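Grout and Other Regrets

My aunt left me her bathroom. She left me the house around it too, but the bathroom is where the money is going. It's in Edthorpe, it was last redone some time before I could read, and the tub is a pink that paint stores no longer admit to.

I got four quotes. The cheapest came from Timo Seidel, who looked at the floor for a long while and then asked if I had another bathroom.

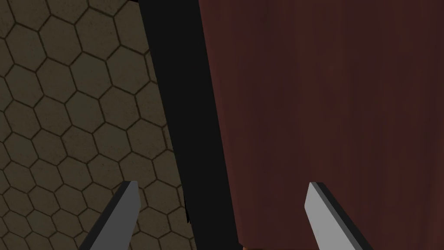 4 min read

I'd settled on hexagons by December. Then you have to pick a color, and the color has to have a name. Costau and Frade looked the same to me in the store and looked the same to me at home, and I still spent a weekend moving them from one windowsill to the other. My friend Beatriz voted for Frade. She rents.

Grout is a separate decision. I had thought grout was just grout. Timo has a chart.

The budget was $2000, a figure I arrived at by wanting it to be that. We passed it somewhere under the sink, where the pipe was held together with what Timo called "history." He charged me for removing it.

Next up is the faucet. I have seven tabs open.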